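Haldane sets out budget and order plan for robot work cells at Gurach

GURACH, October – Haldane has confirmed the equipment plan for the first group of robot work cells at its Gurach site. The plan covers arms, two-finger grippers, wrist cameras, work surfaces and spares, and will be paid for from the current capital budget. Orders for items with long delivery times have been placed. The rest will follow once the floor layout has been signed off.

Each cell has been priced as a complete unit. Earlier estimates listed the arm alone and left mounting, cabling and surfaces to site maintenance, which made it hard to compare one supplier's quote with another's. Under the new method, every quote must include delivery, fitting and the first year of spare parts.

Budget per cell

The allowance for grippers and finger sets is £2,603 per cell. Wrist cameras, brackets and cables are set at £1,668. A further £3,000 per cell is held back for changes after installation and will be released only against a written request. Arms are bought under a separate contract with Zerska and are not included in these figures.

Work surfaces

Surfaces were treated as a minor item in the first draft of the plan. They now have their own line. The specification asks for a plain, pale, matt finish that gives the wrist camera an even background, and it sets limits on the step in height at any joint.

Scuffs, smears and small specks are to be recorded at each inspection, together with the position of any seam within reach of the fingers. Marks that clean off are not counted as wear. 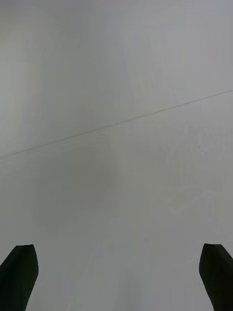 Spares and service

Fingers will be stocked in pairs and changed as pairs. The service interval is set at about 2,000 hours of running time and will be reviewed after the first two intervals. Itdale will hold the spares and supply cleaning materials approved for the surface finish.

Delivery and next steps

Cells will be delivered in two batches. The second batch will not be called off until the first has passed its acceptance checks, which cover reach, grip force, camera focus and surface level. Suppliers wishing to quote for surfaces or mounting frames should ask the Haldane purchasing office for the current specification. Quotes based on the earlier draft will be returned for revision.

ENDS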